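Venue Management, Unit 2: Concessions and the Concourse
Handout prepared by Pacita Villanueva

In this unit we look at the food and drink stands in an indoor arena. The case is the Ocampo, a hall for basketball and concerts which stands on the site of a covered market from 1871. It has 16 stands on the lower concourse, and the operator is Kotamico.

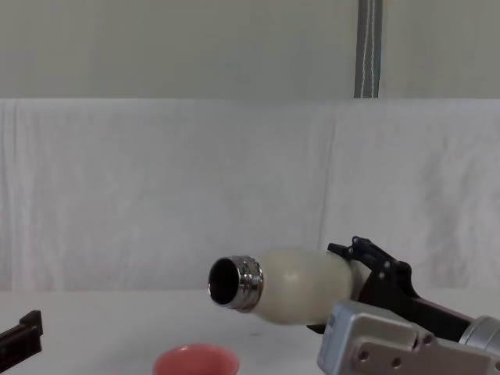
Most of the sales are made during the breaks, so the length of the line is the first thing a manager must watch. A guest who sees a long line at halftime goes back to the seat and buys nothing. Rules on containers also belong to this topic. Many halls ask the guest to leave the cap at the stand, and a bottle with a screw neck and no cap, like the white one over the pink cup, would be accepted at such a gate if it is empty. At the Ocampo the rule is written on the ticket – please read it before the seminar.

Staffing is different for concerts. The guests arrive early, and the demand is spread over the whole evening. Marilou Belmonte will speak on this in October.

Reading for next time: the chapter on stand layout, and the floor plan of the Ocampo. Bring your own sketch of one concourse.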